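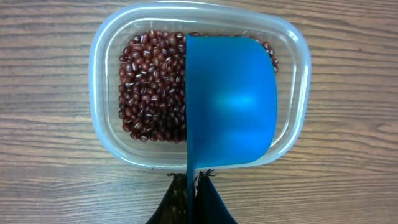
## Weighing dried beans at home, and which bits of advice to ignore

I have read a lot of pages on portioning dried beans. Most of them want to sell you something, usually a rack of matching jars. You need a tub, a scoop, a bowl and a kitchen scale. I use adzuki because they are small and they pour well, but the method is the same for mung or black beans. Chickpeas are more of a nuisance as they bounce.

My beans come from the loose bins at Drenus, which is cheaper than the packets if you buy enough, and not if you don't. Check the price per kilo before you believe the sign. In May the packets were cheaper for three weeks running and the sign above the bins still said "best value".

### What you need

- A shallow food tub with a wide opening. Tall jars look nice on a shelf and are miserable to scoop from.
- A plastic or metal scoop. Any size, within reason. See below for why I don't trust the markings.
- A light bowl that sits steady on your scale.
- A digital scale that reads in single grams.

The scale can be a cheap one. I had a Prudex for years that claimed to be accurate to a tenth of a gram, and it gave me three different weights for the same bag of rice. The plain sort I use now has fewer buttons and gives the same answer twice, so I know which I prefer.

### Setting up

1. Put the scale on a hard, level surface. A folded tea towel underneath will throw the reading off, whatever you've heard about protecting the worktop.
2. Put the empty bowl on first, then switch on. Many scales will start from zero with the bowl already there. If yours doesn't, press the zero button (sometimes marked "tare").
3. Stand the tub right next to the scale. The longer the trip, the more beans end up on the floor.
4. Scoop the beans into the bowl in small lots. Let the number settle between scoops. It wanders for a second or two and people write down whatever it says first. 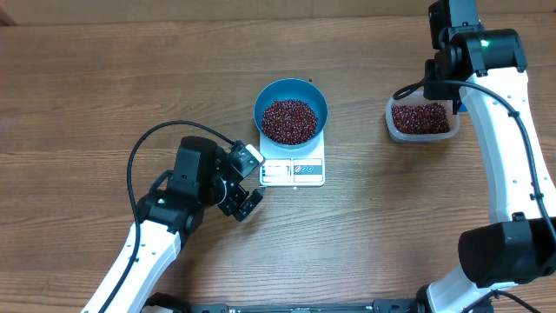
5. Stop just short of your target and finish with a pinch from your fingers. Trying to tap the last few grams off a full scoop is a good way to overshoot, and then you're picking beans out again.
6. Return any strays to the tub, unless they've been on the floor.
7. Tip the bowl into a bag or small pot, write the weight on it, and start again.

### Do you need to zero it every time?

The usual advice is yes, every single time, and I was doubtful about this. I tried a whole batch zeroing only at the start. Small drift crept in by the fourth portion, a gram here and there, which doesn't matter for a stew. It would matter if you were making sweet bean paste and following a recipe closely.

So my rule is to look at the display whenever the bowl goes back empty. If it says zero, carry on. If it doesn't, press the button. Also check that it hasn't gone to sleep. Cheap scales switch themselves off while you're hunting for a bag clip, and if you load the bowl before waking it up, it may count your beans as part of the bowl. 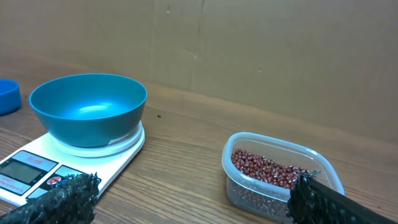
### Scoops are not measures

I know the scoop may have a number on the handle. Take it as a rough guide. A level scoop and a heaped one are a long way apart, and small beans pack down differently from large ones. One recipe card from Wunico gives everything in scoops, with no size stated, and then says the result is "foolproof".

If you must work by the scoop, weigh a level one on your own scale and write that figure down. Then you have something worth using.

### How much per portion

For the two of us I weigh out 36 grams of dried adzuki each when they're going in soup with other things, and double it when the beans are the main part of the meal. From 1,000 grams that gives me plenty of soup portions and an odd amount left over, which goes in with the rice.

I don't believe in soaking charts much either. Older beans take longer and no chart knows how old yours are. Bite one.

### Checking your scale

Buying calibration weights for soup is daft. Use an unopened packet with its weight printed on it, bearing in mind the packaging adds a little. Take everything off, put the bowl back, wait for zero, and put the packet in. If you're only a few grams out, leave it alone.
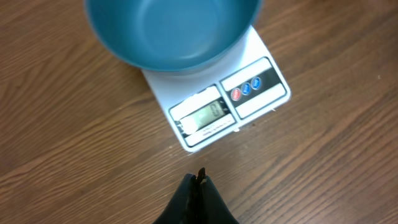
Park disagrees with me on the unopened packet and says coins are better, as packets can be overfilled and you'd never know. Fair point, though you'd need to look up what the coins are meant to weigh, and old ones get worn. I've tried both and the difference was too small to change a soup.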